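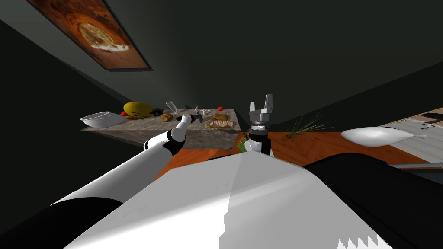 Kitchen counter with a white bowl and a framed picture on the wall behind (rendered).

Pimlow Recipe Text Corpus

Pimlow is a set of 2,000 home recipes in plain text, typed from handwritten cards and community cookbooks. It is meant for work on ingredient parsing and unit conversion.

Contents

Each record is one UTF-8 text file with four fields: title, yield, ingredients, method. Empty fields are kept as blank lines. Titles are not unique. The Grarkau subset (70 records) uses metric units only; everything else is in US cups and spoons, with ounces for meat and cheese.

Transcription

Cards were typed by Shuk-fan Chuang and Gangadharan Lobo. Spelling was left as written, including "tumeric" and "brocolli". Fractions were changed to ASCII (1/2, 3/4). Words that could not be read are marked [?]. Pei-shan Wei checked the ingredient lines against the cards but did not check the method text.

Known problems

- 18 records have no yield.
- "1 can" is not resolved to a size.
- Oven temperatures in the Grarkau subset are Celsius with no unit given.
- 40 records in the Bididura folder repeat an ingredient under two names (scallion, green onion). Merge before counting.

Changes

The October release dropped the category field. Old loaders that expect five fields will fail on the first record.

Report errors to Ottilie Stöckli with the file name and line number.

Last updated: Sun 24 March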